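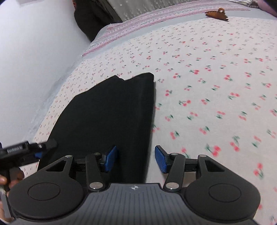
When does a patrol arrive?

Telmo Soler
July 23, 2026

The Humier police district publishes a response time for emergency calls every quarter. The most recent figure is 11 minutes. It was repeated in the local press, quoted at the council meeting in Vendberg, and set beside the target as evidence that the district is doing well enough. My argument is that the figure can't bear that use, and that the fault lies in the definition of arrival.

A response time has a start and an end. Most public discussion concerns the start. Should the clock begin when the call is connected, when the operator has an address, or when a patrol is assigned? Each choice gives a different result, and forces have been criticised over the years for choosing the latest of them. Humier starts the clock when the call is connected. That is the strictest of the available options and the district deserves credit for it.

The end of the interval has had much less attention. Until last October an officer pressed a status button on the vehicle terminal on reaching the address. The button had well-known weaknesses. Officers dealing with a violent incident do not stop to press buttons, so a proportion of arrivals were logged late, some of them after the incident had been resolved. Others were logged early, by a passenger pressing it at the last junction to get it out of the way. The errors ran in both directions and nobody had measured whether they cancelled out.

In October the district moved to the Frei dispatch system, which records arrival automatically. The vehicle reports its position, and when it comes within a set distance of the incident the status changes to "at scene" without any action by the crew. In Humier that distance is 800 metres.

I asked the district why that value was chosen. The reply was that it was the setting used during the trial period, that it had given few missed arrivals, and that it had been kept for consistency. I don't doubt any of this. A wide radius does give few missed arrivals. It also gives an arrival time for a vehicle that has not arrived.

The size of the error depends on the ground. On the trunk road through the north of the district, a patrol car covers the last 800 metres in well under a minute and the difference is of little interest. In the old centre of Vendberg the same distance may include the level crossing, the one-way loop round the market, and a stretch on foot where the lanes are too narrow for a car. A crew can be logged at scene on one side of the river while the caller is on the other. The straight-line distance is short. The nearest bridge is a long way downstream, and the system takes no account of it.

Large blocks of flats present a related problem. The position recorded for an incident is normally the entrance to the site. A call from an upper floor at the rear involves a door entry system, a stairwell or a lift, and sometimes a search for the right building. None of this was captured by the old button either, but the old button was at least pressed by a person who had stopped the car.

The district's defence is that automatic recording is consistent, and consistency matters more than accuracy where the purpose is to follow a trend. I accept the principle. A thermometer that always reads high is still useful for telling whether the room is warming. The principle fails here for two reasons.

The first is that the trend crosses the change of method. The published chart runs as a single line from before October to the present. It shows an improvement, and the improvement begins in the quarter in which the new system was introduced. There may be a real improvement underneath. The additional night patrol was brought in at nearly the same time and it would be surprising if it had no effect. The chart can't separate the two, and it carries no break in the line and no footnote. A reader would reasonably conclude that patrols are reaching people sooner than they did last summer. All that can be said is that they are recorded as reaching people sooner.

The second is that the error is not constant across places. A fixed radius flatters the areas where the last part of the journey is slow. Those tend to be the dense areas, which also produce most of the calls. When the district compares its sectors to decide where to put cars, the sectors with the largest hidden delay look better than they are, and the open sectors look comparatively worse. If cars are then moved on the strength of the comparison, they move in the wrong direction. This is a practical matter of who waits and for how long, and it deserves more attention than the headline figure.

There is a sound way of testing the size of the problem, and the material already exists. The vehicles report position continuously, so the time at which each one stopped can be recovered from the log. Officers' radio messages are time-stamped. In many cases there is a second record as well, such as an ambulance log or a door entry record from a managed building. A sample of 700 incidents, drawn in proportion across the sectors, would be enough to give a usable estimate of the gap for each one. A competent analyst with access to the logs could do the work in weeks.

The neighbouring district of Grovura carried out an exercise of this kind before adopting the same software. It settled on a shorter radius and added a condition that the vehicle's speed must have fallen to zero. This produces more missed arrivals, which are then completed by hand, and there is a cost in staff time. Grovura reports that cost openly as part of its annual return. It also prints the definition of arrival directly beneath the figure. I would regard that as the minimum for any published measure, in policing or elsewhere.

Some officers I have spoken to take a different view. They say that response time is a poor measure of police work in any case, and that arguing over its definition gives it an importance it should not have. A crew that arrives quickly and handles the incident badly scores well. A crew that takes a little longer, having read the history of the address on the way, scores worse. I have some sympathy with this. The answer would be to publish other measures beside it, and I would support that. While the figure is being used to set budgets and place cars, however, it needs to be right.

It will also be said that changing the definition would produce an apparent fall in performance, and that the press would report it as such. This is likely. The remedy is to run both definitions side by side for a year and publish both, with the old series marked as closed at the end of it. Statistical offices do this routinely when they revise a price index. The explanation takes a paragraph. I think the public in Humier is capable of reading one.

I would make 2 requests of the district ahead of its next quarterly report. Mark the October break on the chart. State the radius in the notes. Neither requires new software, a contract variation or a decision by the council. The sampling exercise can follow, and the choice of a better radius can wait for its results.

The contract with the supplier comes up for review next year, and the radius is listed there as a customer setting. The district can change it itself, from the administration screen, at no charge.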